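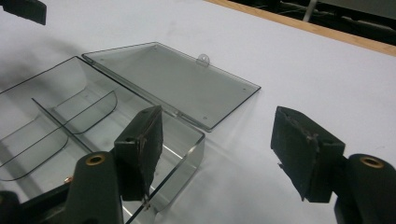 Kusberg Library Adds Craft and Sewing Supplies to Lending Shelf
Local News
September

Cardholders at the Kusberg Public Library can now borrow beads, buttons, knitting needles and other craft supplies along with their books. The new lending shelf opened this month on the ground floor, next to the large-print section.

The collection has 598 items to start. Most came from residents who answered a call for donations last spring, and the rest were bought with a $2,395 grant from the Lunden Fund, which supports small library projects in the county.

"People were asking us for this before we had a name for it," said Birsen Tekin, who runs adult programs at the library. "Somebody wants to try crochet, but they don't want to buy six hooks to find out which size they like."

Tools such as hooks, needles, hole punches and fabric shears go out for 3 weeks and can be renewed once if no one is waiting. Supplies that get used up, including thread, buttons and beads, do not have to come back. The library asks only that borrowers return the container.

There are no late fees, but a borrower who loses a tool will be charged the cost of replacing it. Two sewing machines, both donated by the Zürcher family, can be used inside the library by appointment. They may not be taken home.

The shelf is the second special collection to open in the past year. The seed library, which started in the spring, has handed out 914 packets so far. Tomatoes and pole beans were the first to run out — the library is asking gardeners who saved seed from either one to drop some off at the front desk.

Kadimero, the fabric store on Mill Street, has agreed to give the library its remnants at the end of each month. Those will be set out in a bin near the shelf and are free to anyone, with or without a card.

A beginner's hand-sewing class is planned for later in the fall. Sign-up sheets are at the front desk, and the class is limited to 12 people. Donations of clean, usable supplies are accepted any time the library is open. Yarn that has already been started is fine, but the library cannot take opened glue or paint.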